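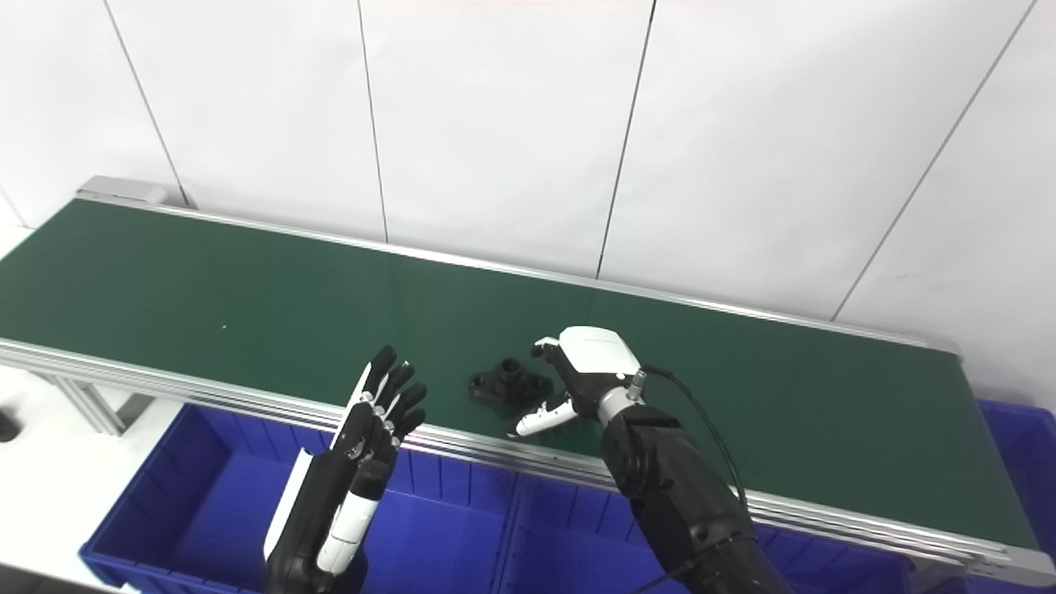 New packing room opens at Petek in Nomton

December 2022

If you've driven past the old Petek building on the Voltstead road lately and wondered why the lights were on so late, I can put you out of your misery. The spare parts side of the business has moved back to Nomton, and the new packing room is up and running. I went along for a nose round this week, partly for this page and partly, I'll admit, out of plain curiosity, as my dad bought half his van from the Petek counter when I was small.

For anyone new to the area, Petek sells replacement parts for older workshop machines and garden kit, the sort of thing the original makers stopped bothering with years ago. Brackets, housings, collars, feet, caps. The counter shut nine years ago and everything went over to Voltstead, where it shared a unit with the pump business and never quite had enough floor. I remember ringing up for a mower bracket back then and being told it was definitely in the building, they just couldn't say where!

The room itself is very plain, all white wall panels and pale grey floor, and a long belt conveyor with a dark green belt and aluminium rails. Blue plastic bins stand on the floor beside it. Parts go on the belt, get looked over, and then they're off to a bin and on to the packing bench next door. I'd expected something noisier and oilier. You could hold a conversation at the side of the belt without raising your voice, and we did, for most of the morning.

Most of what's going through this month is the Dandel range, and if you own anything with a Dandel badge on it you'll know why that made me prick up my ears. The part people ask for most is the flanged bracket – a black thing with a flat base, ears for the mounting bolts and a round raised boss in the middle. They crack at the ears. Mine did, and so did my neighbour's. They'd been out of stock since the summer and the waiting list had got to 147 names, some of whom had apparently taken to ringing up on the hour.

Mahnaz Karimi runs the parts side and was good enough to give me a cup of tea and a tour. She told me the first lot of brackets would go to the people on the list, in the order they asked, before any are sold over the counter. "I've had people offer me cake to move them up," she said. "I took the cake and left them where they were."

I asked her what gets a part turned away. Mostly it's small things, she said: a rough edge under the flange, a bolt hole that's slightly tight, a bit of leftover material inside the boss. The rejects get a bin of their own, and if it's something that can be cleaned up it goes back to the finishing bench. If it can't, it gets melted down or scrapped. Parts are bagged one to a bag, with the fitting bolts if they need them, and the label now has the part number in letters you can read without your glasses. I'm told that last change came from customers, and as someone who has squinted at a Petek label under a kitchen light I'd like to thank every one of them.

There's a proper system for the bins too. A bin takes one kind of part only, and it doesn't leave the room until it's been ticked off on the sheet by the door. At Voltstead the bins used to be shared, so you'd get collars in with the caps and a stray foot at the bottom, and somebody would spend an afternoon putting it right. Doina Atanasov, who looks after the orders, reckons the mix-ups made up most of the complaints they had last year. She has kept the worst letter and pinned it up in the office. It's from a gentleman who ordered a single end cap and was sent almost 100.

He kept them, by the way. He's still got most of them.

What does it mean for the rest of us? Well, the counter is coming back, though on a small scale to start with. It'll be open three mornings a week from the new year, at the side door by the car park, and you can bring your broken bit in and have it matched up by eye, the way they used to do it. Do bring the broken bit if you've still got it. A photo on your phone is better than nothing, but Doina says people always photograph the wrong side, and the side she needs is the underneath.

Orders placed before the move are still good and you don't need to do anything about them. If you're on the Dandel list and you've moved house, or you fixed the thing some other way and don't want the bracket any more, let the office know so the next person can have it. Returns should go to Nomton now, even if the old slip in the packet says Voltstead. Anything sent to Voltstead will get there in the end, but it'll sit waiting for the van.

Parking is tight until the skips go from the front, so I'd use the lay-by and walk back. There's a step at the side door as well, and a ramp is on order. Mahnaz asks anyone who'd have trouble with the step to ring first and they'll bring things out to the car.

My own bracket is somewhere in the first batch, I hope. I didn't ask what number I was on the list, and I hadn't brought any cake.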